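4.2 What the room attendants told me about beds

I should say up front that I went into this part of the fieldwork expecting to write about floors. Floors were what the managers at Plonadby wanted to talk about (they run serviced apartments, 554 of them across three buildings), and floors were what the early automation budget had gone into. But as soon as I sat down with the attendants, all they talked about was beds. Beds hurt your back, beds eat your shift, and beds are what the guest looks at first. So I threw out half of my interview guide and started over with beds!

The interviews for this section were done with 14 attendants, most of them twice. I also asked people to walk me through the soft stuff, meaning pillows, throws and anything with stuffing in it, at whatever speed they liked. I had figured a pillow was a pillow. Tarek Tannous, who trained most of the newer staff, laughed at me for that and told me to go tidy one long-stay bedroom and come back. Long-stay guests bring their own things. There are printed covers and plain covers, and a fuzzy one next to a slippery one, and each wants to be held a little differently. Figure 3 gives a sense of the mix.
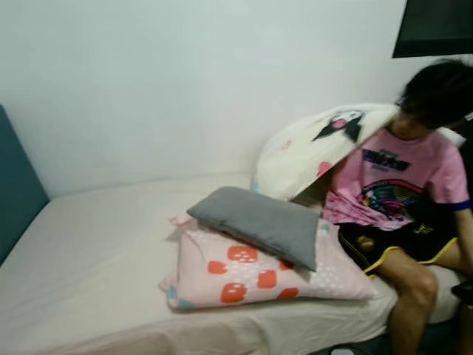
Figure 3. Pillow handling at a single bed. Three pillows with different covers: white with a printed cartoon character, patterned pink, and plain gray.

What struck me, watching people do this, is how much of it is done with the shoulder and the chin and the forearm. Attendants almost never named those when I asked how they did the job. They said "I just pick it up." When I played that answer back to them later, several got up and acted it out, and were surprised to find the pillow wedged against their neck. I love these moments in interviews, and they matter for the argument too, since the task sheets the company wrote for the Weren trial list only hands. Pick, lift, place. A gripper can be scored against a sheet like that, and a person who is also steering a cushion with her elbow kind of vanishes from it.

The trial itself split the bed work in two. The arm was given single soft items, one at a time, and the attendants kept sheets, duvets and anything tangled. On paper this took the easy bit away from people. In practice (and I heard this in nearly every second interview) the easy bit was the rest. Moving cushions was when you caught your breath and looked around the room for chargers and toys and the other small things guests leave on a mattress.

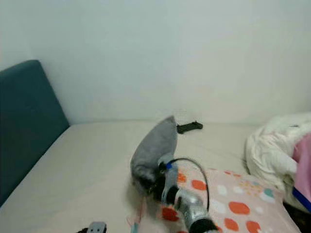
So the looking-around had to go somewhere else, and the company hadn't planned for that. Some attendants started doing a check before the arm began. Others did it at the end and grumbled. One woman told me she now checks both times and stays late for it, and that she hasn't told her supervisor. I don't want to make too much of a single case, but I did hear softer versions of it from four other people.

There was good news as well! Older staff liked having less bending to do, and a couple of them said they would fight to keep the arm if anybody tried to take it out. The attendants who had been shown how to correct a bad grasp themselves were a lot warmer about the whole thing than the ones who had to call someone. I think that gap is bigger than the one between old and young staff that I had been told to expect, although my sample is small and I would like to see it tried elsewhere.

Pay is the part I can say least about. The rate per room stayed the same through the end of the trial in March, and the attendants were split on whether it would last. Tarek thought it would depend on who got to rewrite the task sheet. He had already penciled a line onto his own copy, between lift and place, that just said "look."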